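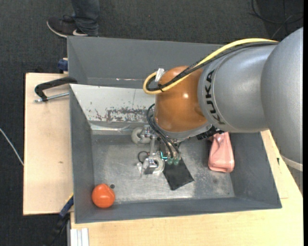

The Vakix liner is a cut-to-size mat for the bottom of metal storage bins. We make it in our workshop in Lokudach since the first bins of our own began to look tired. A metal bin can serve for many years, but its floor takes all the contact, and after some time it becomes worn, like the one in the picture, where a ball and a pink pouch are lying directly on the metal. With a liner, small things of this kind lie on a soft surface, and the floor under them is protected from further scratches.

## Material

The liner has two layers. The upper layer is pressed wool felt, 4 mm thick. The lower layer is natural rubber with a fine grid pattern, which holds the mat in its place when the bin is pulled from a shelf. The two layers are joined with heat, without glue, so there is almost no smell when you open the package. We offer the felt in charcoal, moss and undyed. The undyed felt shows dirt sooner, but many customers prefer it for yarn, sewing supplies and children's toys.

## Sizes

- **Small:** for shallow drawers and trays
- **Medium:** for most household and garage bins
- **Large:** for deep bins and low chests

Please measure the inside of the bin at the floor and not at the top edge. Many bins become narrower toward the bottom, and the difference can be 8 mm or more. If your measure falls between two sizes, choose the larger one and trim it.

## How to fit it

1. Empty the bin and wipe the floor with a dry cloth. Loose rust should be brushed away first.
2. Put the liner inside with the rubber side down and mark the corners with chalk.
3. Cut with household scissors or a sharp knife. The felt does not fray.
4. Press the mat down from the middle to the sides.

A new liner can curl a little after the transport – leave it flat under some books for one night.

## Care

Shake it out or use a vacuum cleaner. For stains, use cold water and mild soap, and dry the mat flat, away from the heater. Do not put it in the washing machine. The felt is not suitable for oily tools; for these we have the Astadel mat, all rubber, which can be rinsed under the tap.

## Ordering and returns

Uncut liners can be returned within 90 days. Cut liners we can unfortunately not take back, but offcuts are useful under flower pots or chair legs, so please keep them. Delivery takes around 7 working days. In November we close the workshop for stock counting, and orders from that month are sent a little later.

Shops that want to carry the liner can write to our distributor, Antoniadis, for the price list and a set of felt samples.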